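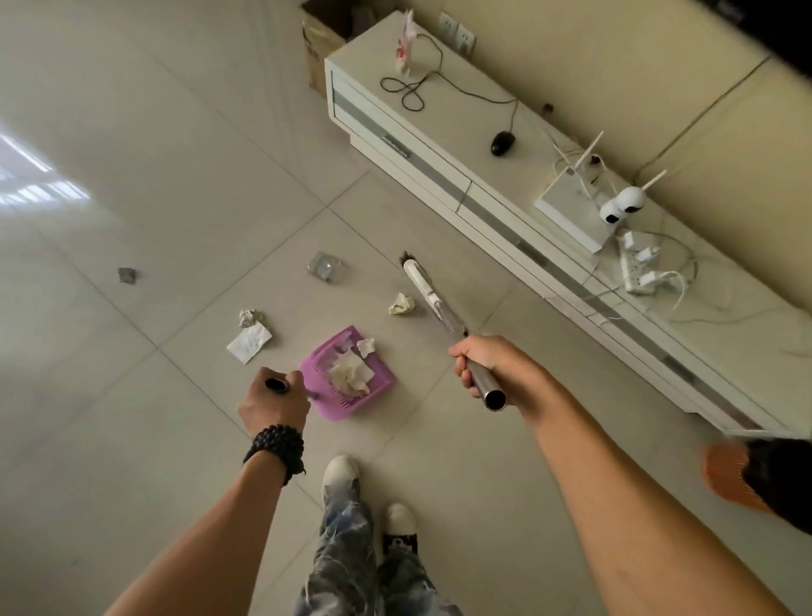
Pink dustpan, tile floor, paper scraps still to go.

Brellent Fordale Vocal Microphone
Large-diaphragm condenser for singers, hand assembled, sold direct
Item 1019

The Fordale is a microphone for people who sing quietly and would like it to count. It was designed by Gyu-bin Lim, who spent years recording jazz and folk singers in rooms that were never meant for it, and who got tired of microphones that made every vocalist sound like they were selling a truck.

Most affordable condensers have a bump in the high end. Salespeople call it "air." On a soft voice it does sound like air for about 30 seconds, and then it sounds like a bicycle pump. The Fordale leaves the top alone. If your singer has air, you will hear it. If your singer has a head cold, you will hear that too, and we can't offer a refund on those grounds, though we have been asked.

What it sounds like

Warm in the low mids, plain through the middle, gentle up top. Consonants come through without spitting. Get in close and the low end fills out the way you'd expect from a cardioid, but it stays polite until you are practically wearing the thing. Breath sounds are present, because singers breathe. We tried an early version that played them down and it made a very good alto sound like a very good answering machine.

It also does well on upright bass, nylon-string guitar and clarinet. It is fine on trumpet from a few steps back. We would not put it inside a kick drum. Someone did, in May, and sent us the recording along with the microphone. The recording was pretty good. The microphone was not.

In the box

Fordale microphone
Brirnow shock mount
Foam windscreen
Hard case with latches
Printed test sheet for your serial number

There is no cable. You have cables. If you don't, the Alcaraz cable is on its own page and comes in black or a green that looked better on the sample card.

Specifications

Type: large-diaphragm condenser
Pattern: cardioid, fixed
Capsule: 34 mm, edge-terminated
Power: 48 V phantom, required
Pad: switchable, on the back
Low cut: switchable, next to the pad, and easy to confuse with it
Connector: three-pin XLR
Finish: matte gray
Warranty: 9 years, original owner

About the Brirnow mount

Elastic shock mounts sag. It's what elastic does, and for years the industry has answered by putting more elastic in a little plastic bag. The Brirnow uses molded rubber posts in a steel ring. It's heavier than you'd like, so please use a stand with a real base. It will not fix a truck going by, but it takes care of tapping feet, and every singer we have ever recorded taps a foot and denies it.

The posts can be replaced with a small screwdriver. The screws are captive, so they can't roll under the piano.

A word from a customer

Maarten Verbeke runs a small studio and bought two Fordales after borrowing one and being slow to return it. His review, in full: "I put it up for a ballad singer and did not touch the EQ. I kept looking at the EQ. She asked if something was wrong." We offered to print something longer and he said that was all he had.

Questions we get

Will it make me sound like the singers I love?
No. It will make you sound like you, a few inches away. Some people find this encouraging.

Can I use it on stage?
You can, and a few people do, mostly at listening rooms where the crowd behaves. In a loud club it will hear the bartender about as well as it hears you.

Do I need a preamp?
Yes, or an audio interface with one inside. Anything clean with phantom power will do. Switch the power off before you unplug the mic, and give it a moment.

Is there a matched pair?
Yes, by request. Write in before ordering. Gyu-bin does the matching in person and prefers to be asked nicely.

Which side do I sing into?
The side with the badge. This is the most common support question we have, and it has been asked by people with gold records on the wall.

Ordering and shipping

Fordales are built in small batches and ship in the order they were paid for. The current batch closes Saturday, January 28, 2023. Orders after that go into the next one, and we'll write to you with a ship date once we have one we believe.

You may return the microphone within 30 days, in its case, with the mount. Lipstick on the windscreen is fine. We replace the foam anyway.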